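The School Lunch, Packed at Home

8/16/23

Families across the district are returning to the packed lunch, and the compartment box has come back with them. Ostura, a maker of divided lunch containers, now lists 251 designs, among them animal faces, seasonal scenes and plain trays for older children.
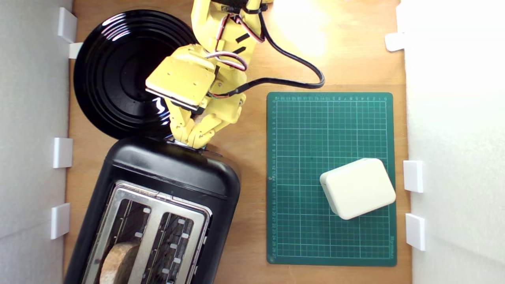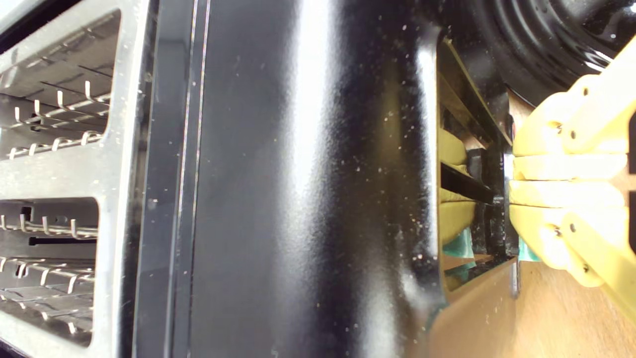 A toaster, top; wire racks and a glossy black panel, bottom.

The Vulell Parents' Association surveyed 1,143 households in January on how lunches are prepared. Most respondents reported spending 10 minutes or less on each box. Rice, cut fruit and leftover chicken were the foods named most often — followed closely by boiled eggs.

Decoration remains a matter of preference. The Siriwardena Cooking School, which offers an evening course in character lunches, advises beginners to start with a single shape cut from cheese or seaweed and to leave the remaining compartments plain. Strongly flavored pickles should be kept in a lidded cup.

The association will distribute 500 printed recipe cards before the start of term. Additional copies may be requested at the Fornico branch library.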